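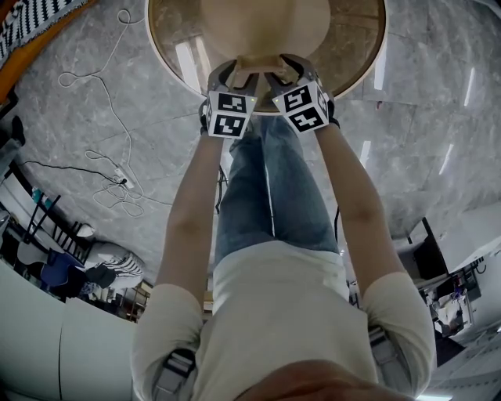

3.2 Materials and conditioning

Round table panels were chosen for the study because their rims swell unevenly when the humidity of a room changes, and few published tests deal with curved edges. The 72 panels came from two suppliers, Onero and Drandon, and were cut from beech boards glued edge to edge. Each panel was stored at the Gunham workshop until its mass was stable between two readings taken a day apart. Panels with open glue lines were set aside and are not part of the results below.

Figure 2. A round tabletop with a light beige central disc and a translucent brown outer ring.

The panels were then divided into two groups. The first was kept in a dry room, the second in a humid one, and both were moved to the opposite room at the halfway point. Diameter was measured along the grain and across it, always at 9 a.m. and always by the same operator. Change across the grain was the larger of the two in every panel, as expected from earlier work on flat boards (Tanabe and Wannasri). Change along the grain was close to the limit of the calipers and is reported only as a group mean.

In total, 1192 readings were kept for analysis. Readings taken in November were dropped after a fault in the humidity control of the second room -- the log for that month shows several gaps -- and the affected panels were conditioned again from the start. No correction was made for the thickness of the finish, which was the same oil on all panels.

3.3 Roundness

Roundness was taken as the difference between the longest and shortest diameter of a panel. A panel that was round when cut became slightly oval in the humid room and recovered most of its shape in the dry one. Recovery was slower in the Drandon panels, whose boards were wider. A repeat of the test in Cáceres, where the summer air is much drier, used the same cutting plan and is treated in Section 4.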